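Chauvin Science Corner, newsletter item for families and club members

Friction! The October unit, finally typed up

25 December 2025

Sorry this is so late, I had the notes in three different piles. This is the friction unit the Chauvin club did in October, for the families who missed a meeting and for the ones who asked for the worksheet. Worksheet is at the end of the packet on the Drisero shared folder. If you can't get into the folder reply to this and I'll send it over.

OK so, friction. Any time two surfaces touch and one slides or tries to slide over the other, there's a force that works against the sliding. That's it, that's the definition. Goes in the notebook.

Kinds of friction we covered:

Static. Acts when nothing is moving yet. You push the couch, the couch stays. Static friction is pushing back exactly as hard as you push, up to a limit.

Sliding. The couch is moving now. Usually a bit less than the static limit, so it's easier to keep a thing going than to get it started.

Rolling. A wheel or a ball. Much smaller than sliding, most of the time. Suitcases have wheels.

Fluid friction, also called drag, we only touched on. Air and water count as fluids here. More on that when we get to boats.

Where does it come from. Even a surface that feels smooth has tiny bumps when you look close enough, and where two surfaces press together the high spots catch and stick to each other. Press harder, more contact, more friction. This is why a full box is harder to drag than an empty one. A lot of kids wrote "because it's heavy" and thats half credit, the notebook answer should say the surfaces are pressed together harder.
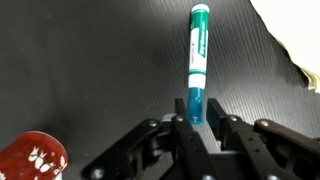 The part everybody mixed up was area. Take a brick. Drag it on its wide face, then drag it on its narrow face. Same brick, same table. Most of the group guessed the wide face would be a lot harder to pull. With a spring scale the readings come out close to the same, because the same weight is just spread out differently. It doesn't hold perfectly for soft stuff like rubber. Fine for a brick.

Units reminder. The spring scales read in newtons on one side and grams on the other. Please read the newtons side!! Force is in newtons. Mass is in grams or kilograms. A 500 gram block weighs just under 5 newtons and that is the number to compare your pull against. If your page says the block needed "500 to move it", go back and check which side you read.

Home version if you missed the meeting:

Small box, some string, a rubber band, a ruler. Tie the string to the box and loop the rubber band on the other end. Pull slowly and measure how long the band is right when the box starts to move. Write it down. Then do it again on carpet, on a bare floor, on a towel, on a sheet of sandpaper if you have one. Longer stretch means more friction. Keep the same stuff in the box every time or the numbers mean nothing.

Do each surface more than once and take the middle reading. One pull is not a result.

Is friction good or bad, this was the discussion question. Both answers are fine if you back them up. It wears out shoes and brake pads and makes machines run hot. It's also how you walk, how a nail stays in a wall, how a knot holds. Oil and grease cut it down, treads and sand bring it up. A couple of the written answers on this one were really really good, I'm putting them up on the board.

Corrections to the packet: page 2, the arrow for friction is drawn pointing the same way as the motion. Wrong. Flip it. The answer key is right, only the drawing is off.

Other bits. The Draslow loan kits need to come back, all the hooks and the spring scales too please, check under car seats. Next unit is pressure, starting with why snowshoes work, so the area question comes back and this time area does matter. Read the Zendov booklet up to the part on water depth. Skip the problem set, I'm rewriting it.

Bring a notebook and a pencil, with an erasor.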